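## What the Tokham cave hearths tell us about keeping a fire in

19 Feb 2025

Many of you asked after the autumn talk whether there would be a written account of the hearth work at Tokham. The full report is still with the editors, so this is a short version for members who couldn't get to the hall.

Tokham is a limestone cave on the north side of the valley, two miles upstream of the old Galbraith quarry. It was first dug by the quarry's owners, who were after animal bones and threw most of the soil down the slope. What they left behind was a block of sediment against the back wall, a little over two metres deep, sealed under a crust of flowstone. The present work has been confined to that block.

The question we started with was a simple one. Did the people who used the cave know how to make fire whenever they wanted it, or did they collect it from natural fires and keep it going for as long as they could? It is an old argument and one cave will not settle it. But Tokham has a long run of hearths stacked one above another, and that makes it a good place to look.

There are 27 hearths in the block. We count something as a hearth only if it has reddened soil at the base, a charcoal layer over that, and ash on top. Patches of loose charcoal with no burnt ground underneath were left out, as these can wash in from elsewhere. Nahuel Ocampo, who did the soil work, would have left out two more, and he may be right. They are marked as doubtful in the report.

Of the 27, 23 are in the lower half of the block, in layers laid down when the climate was fairly mild and there were trees near the cave. The remaining four are higher up, in cold, dry layers with very little tree pollen. This is the reverse of what most people expect. If you could light a fire at will, you would surely light more of them when it was freezing.

One reading is that the upper people could not make fire. Lightning is more common in warm periods, so there would be more natural fires to collect from, and fewer when it turned cold. A similar pattern has been argued over at other sites for years.

The other reading is that there was not enough wood to burn. A cold, open landscape has dwarf willow, dung and bone, and not much else. People may also have come to the cave less often, or for a night or two at a time while following herds. The stone tools in the upper layers are few, and most were brought in ready made, which fits with short visits. On that view there are fewer fires simply for the reason that there was less of everything.

Nahuel's thin sections help a bit here. These are slices of hardened soil, ground down until light passes through them, and they show the make-up of each hearth in fine detail. In 19 of the lower hearths the ash is in several bands with trampled soil between them, so the same spot was used, left and used again. The upper hearths have a single band each. One of them is mostly burnt bone, and the bone had been broken up small before it went in. Bone is hard to get going without some wood to start it, but it burns for a good while once it catches.

We also looked for fire-making tools. Striking a flint against iron pyrites leaves a particular kind of wear, with short parallel scratches on the flat face of the tool. We have found two pieces with marks of this kind, both from the lower layers. Neither is a clear case. Similar scratches can come from grinding pigment, and there is red ochre in the same layers. No pyrites has turned up, though it rots quickly in damp ground and we would be lucky to find any.
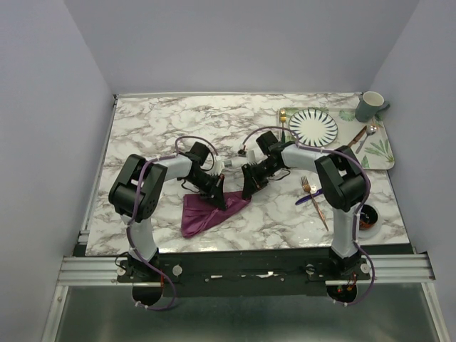
**Brelora Prehistory Society · Early Sites Section**

So the position at present is that we can't say. My own view leans towards the shortage of wood, mostly on the strength of the bone hearth. Someone who puts crushed bone on a fire has thought about fuel and knows what it does. That doesn't prove they could light the thing in the first place.

The dates need more work too. The flowstone crust gives us a youngest possible age for the whole block, but the layers beneath it have been dated only at the top and the bottom. Samples of burnt flint from the middle have gone to the laboratory at Tirkance and we expect results in April. If the gap between the lower and upper hearths is as long as it looks, we may be dealing with two groups who had nothing to do with each other, and comparing them would tell us rather little.

A few practical notes. The cave remains closed to visitors and the gate is locked, so please don't walk up expecting to be let in. The path past the Galbraith quarry is open but has slipped in two places. Copies of the section drawing can be had from the section secretary at cost. They are large and do not post well, so collection after a meeting is best.

If you have any of the old quarry finds at home, we would very much like to see them. A good many bones and flints were given away to local families at the time, often with a paper label stuck on. Even a label with no object is useful. Please don't wash or varnish anything before you bring it in.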